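Drekville hand gripper: setup and upkeep notes

README for the folder, last touched 13/04/2024

Hi! If you've just been handed one of our hand-held grippers in a gray case, start with this file. I look after the three grippers we use for the Drekville recordings, and I wrote these notes mostly for myself (I kept forgetting which screw I'd tightened and which one I'd only meant to). They cover putting a gripper together, getting it ready for a session in somebody's home, and fixing the stuff that goes wrong. The recordings themselves are in a separate folder with its own card, so I won't go into labels or file formats.

What's in the folder

setup_notes has the checklist I print and tape inside the lid of each case.
repair_log is one line per repair, newest at the top. Please keep it that way, I get lost otherwise.
pad_swaps lists every pad change, with the gripper letter and the side.
vanags_check is the little script that reads jaw opening and complains if it drifts.

Before you start

Charge the gripper overnight. Wipe the lens with the dry cloth and never with your shirt, I've scratched one that way and I still feel bad about it. You'll want the small screwdriver, a spare pair of pads, the blue threadlocker and a rag. Run vanags_check once with the jaws fully closed and once fully open. The open reading should be 77 on our scale. If you get 74 or less, something in the linkage is binding and you should sort that out before you go anywhere.

Setting up the jaws

1. Lay the gripper on its back and open the jaws by hand, slowly. Both fingers should move together. If one lags, stop and go to the repair part further down.

2. Snug the pivot screws on the left finger, then the right. Snug means snug! I stripped one on gripper B in January by leaning on it, and the finger had to come off completely.

3. Press on the pads. They come from Plikau in bags of 18, and the blues don't always match from bag to bag. That's fine, go by the ribs and the thickness. Push along the whole length so the ends don't peel up the first time you grab a sock.

4. Turn it on and wait for the green light before you run the script again. On gripper C the light is pretty faint, so cup your hand over it if you're near a window.

5. Do a cloth check at the place where you'll be recording. Clothes are where a badly set jaw shows up first, and dark fabric is the hardest on the camera too. Spread something soft on a bed, come down over it with the jaws wide open, and look at the live view to see that both pads are in the picture and you can still tell the fingers from the cloth. Then close, lift and let go, 9 times in a row. I write down any drop, even the dumb ones that were my own fault.

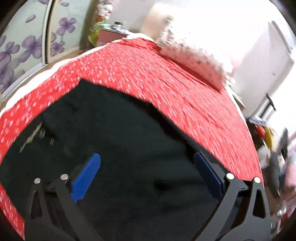
6. Check the screws one more time after the cloth check. New threadlocker takes a while to set, and a screw that felt good on the bench can back out a hair once you've squeezed a few things.

When something goes wrong

One finger lags. Nine times it's lint in the pivot (sweaters, always sweaters). Take the pad off, blow out the joint, work the finger back and forth and try again. If it still drags, loosen the upper screws a quarter turn. I haven't needed oil yet and I'd like to keep it out of there, it gets on the pads and then nothing grips.

Pads slipping on smooth fabric. Wash them with dish soap and let them air dry. If the ribs are shiny, swap both sides together and put it in pad_swaps.

No green light. Reseat the battery, then the cable. If it's still dead, send the whole thing to the Brendosmont bench with a note in the case. Please don't open the body yourself, the ribbon cable in there is really short and I've already replaced two.

Smeary video. Usually you're just moving too fast on the way down. Slow up over the last bit. If it's smeary when you hold still, the lens mount has worked loose and wants a tiny turn clockwise.

Known problems

vanags_check crashes if you start it before the gripper is on. Just start it again.
Gripper A reads one unit wide when it's cold. I let it sit indoors for a while before I trust the number.
The case latch on B is held with tape. I know!

Changes

Added the cloth check to the setup steps and moved the pad list into its own file. Took out the old instructions for the foam pads, we don't have any left.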